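Cell 2 notebook, PC assembly — N. Nautiyal

Insertion offset for the drive still drifting. Arm controller log at 2367 cycles.
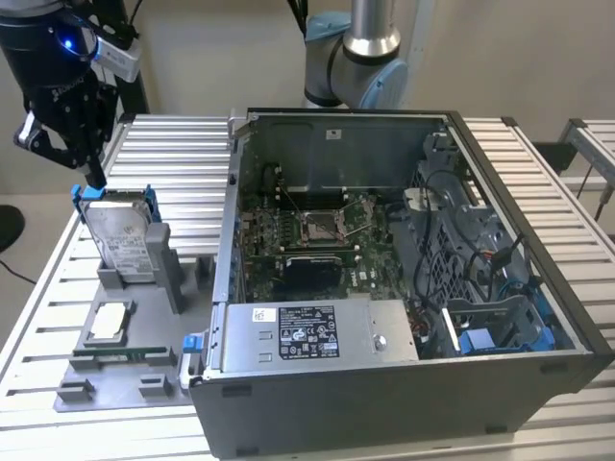

Gripper fingers regreased, screws retorqued. Tray slot re-taught with the drive upright in its caddy; CPU and memory positions left alone. 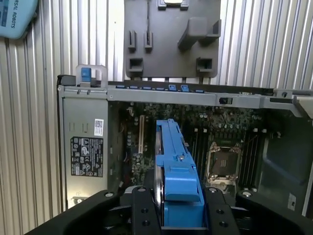
Indilora, May 3, 2025

Approach speed down to 50 percent over the bay. Wrist camera keeps both fingers and the blue carrier in view — offset can be read there. Force limit unchanged.
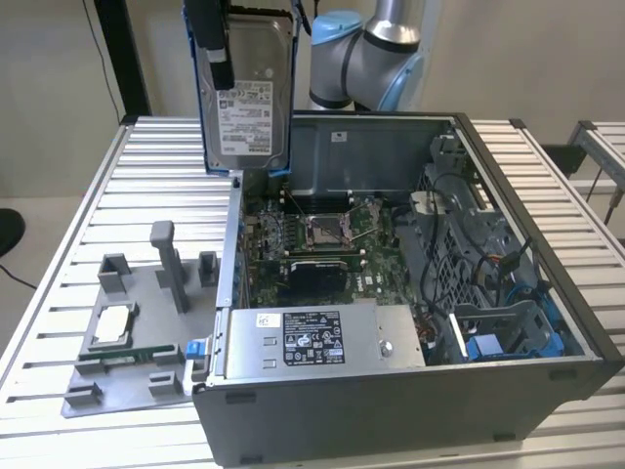 Drive in caddy, held above the open tower.

Next: recheck zero at 2850 cycles. Ask Keteo for spare finger pads.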